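Robot Learning from Demonstration, Handout 4: When the Gripper Says "Closed" and Isn't

Revised August 2, 2021

Okay, so last time I promised we'd spend a whole session on a failure, and I picked one I was personally mixed up in, which makes it easier to be rude about. Bring this handout to lab because I'll keep referring to it, and there's some homework at the end (short, I promise).

Background, quickly, for those who missed the Ulldale session. The project is called Tretitton. People go into ordinary bedrooms with a hand-held gripper and fold, straighten and pick up clothes, and we train a policy on what they did. The policy then runs on an arm in the Ulldale lab with the same style of jaws on the end. Software for recording and cleaning up the demonstrations is Fimlow, which you've all got installed by now, or should have. If you haven't, see Ásdís after class.

What went wrong

The arm was doing a folding run on a long-sleeved shirt. It came down on the corner, closed, lifted, and swung across to make the fold. The corner wasn't in the jaws. It had slipped out somewhere in the first part of the lift, and the arm carried on with total confidence, folding air. That alone is a boring failure and we get it all the time. But then the policy went back for a second try, and this time it pressed down much lower than it should have, pushed the fingers into the mattress, and kept pushing. Halfdan Bach was standing next to the bed and hit the stop. No one was hurt. One fingertip was bent and the wrist needed recalibrating, and we lost the afternoon.

Now, the tempting explanation is "the grasp was bad, the arm got confused." I wrote pretty much that in my first report and Gunnlaugur Riis sent it back with one word on it, which was "Why?" So let's do it properly.

First question: how did the arm think it was holding something?

The jaw width. Our grasp check was a single threshold. If the fingers stop before they're fully closed, something must be between them, so call it a grasp. That works beautifully with a mug. With cloth it's terrible, because one layer of thin jersey is hardly thicker than the noise in the width reading. We had tested the check on a towel! A folded towel! Of course it passed.

Second question: why did it press into the bed?

This one took longer and it's the part I want you to remember. The policy learned how low to go from the demonstrations. A mattress gives. When a person pinches the corner of something lying on a bed, they very often push down a little so the cloth bunches up between the fingers, and the sheet underneath sinks along with it. People do this without thinking, and they stop pushing when they feel it's enough. The recording has the position of the gripper. It doesn't have the feeling. So the policy learned "go lower," and had nothing to tell it when to quit.

Have a look at the kind of work it was learning from, with the jaws on a corner of blue cloth in the first one:

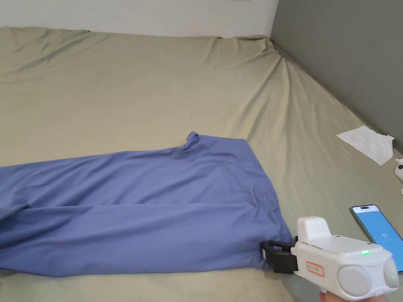
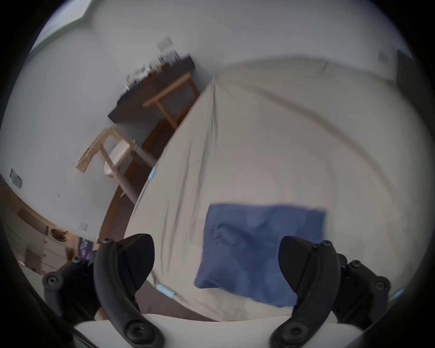

So, back to the pressing. Aksel Vigfúsdóttir went through 700 demonstrations in Fimlow and pulled out every one where the gripper dipped below the resting height of the sheet before closing. There were 500 of them. I would've guessed a handful -- and I had recorded plenty of them myself. I'd have sworn up and down that I never push. I push. Every single time, apparently.

Then add the retry logic on top. After a missed grasp, the policy sees the cloth in nearly the same spot, only messier, and it lands in a state that looks like the middle of one of those push-and-pinch moves. It goes lower. The fingers stop closing because they're jammed into bedding, and the threshold check says "great, we've got something." You can see how this gets worse on each try. Two weak spots were propping each other up, and either one by itself would have cost us a dropped sleeve and nothing more.

Third question: why didn't the force limit catch it?

It did, sort of. The limit was there, and it was set for the lab table. On a hard table the force shoots up right away and the arm trips within a few millimeters. On a mattress the force climbs slowly, so the fingers can travel a long way before they reach the same number. Vilhjálmur Þórarinsdóttir plotted the two side by side (plot is in the course folder) and the mattress curve is so lazy you'd think the sensor was unplugged. We were still under the limit when Halfdan hit the button. I don't love that sentence, but there it is.

What we changed

The grasp check now uses the width and also a tiny test lift, 15 millimeters, with the camera checking that cloth comes up between the fingers. It's slow. Gunnlaugur hates how slow it is. He's welcome to find a better one.

There's a floor under the motion now. Before each run we touch the bed gently in 4 places, fit a surface, and the arm may not go more than a set depth below it no matter what the policy asks for. This lives in the controller, outside the learned part. Please keep it that way in your own projects -- if the thing you're guarding against is the policy, the guard can't be inside the policy.

Retries are capped at one. After that the arm backs off, goes to its home position and waits for a person.

For new demonstrations, we ask people to close on the cloth from the side when they can, and to open up and start over if they miss, so that the data has some decent recoveries in it. Ásdís Lund wrote the instruction sheet. We did not throw out the old recordings, by the way. There was an argument about this. My side said delete them, Aksel's side said label them and keep them, and Aksel's side won, and I've come around, mostly.

Things I still don't know

Whether the floor is good enough on a really soft mattress. We fit the surface from a light touch and a soft bed changes shape when the arm leans on it even a little. Also what to do near the edge, where the mattress rolls off and our fitted surface is basically making things up. If anybody wants a term project, there's one.

I'm also not sure the camera check holds up when the clothing and the bedding are close in color. It's been fine so far, but then the old check was fine so far too.

Lab rules, updated

One person on the stop button for the whole run, doing nothing else. That includes phones. Swap out when you get tired.

Never reach in to fix the cloth while the arm is enabled. Stop, fix, step back, restart. Yes, even if it's just one sleeve.

If the arm does anything twice that you didn't expect once, end the run and write it down.

Homework

Take any three demonstrations from the Zoëga set in Fimlow and plot gripper height against jaw width. Mark where you think contact happens and where you think the cloth is really held. Then compare with your lab partner before you look at the labels. Half a page on where you disagreed is plenty.

Second part: write down one threshold from your own project, what you tested it on, and one object or surface where it would give the wrong answer. Send it to me before the next lab, and I'll bring the bent fingertip so you can pass it around.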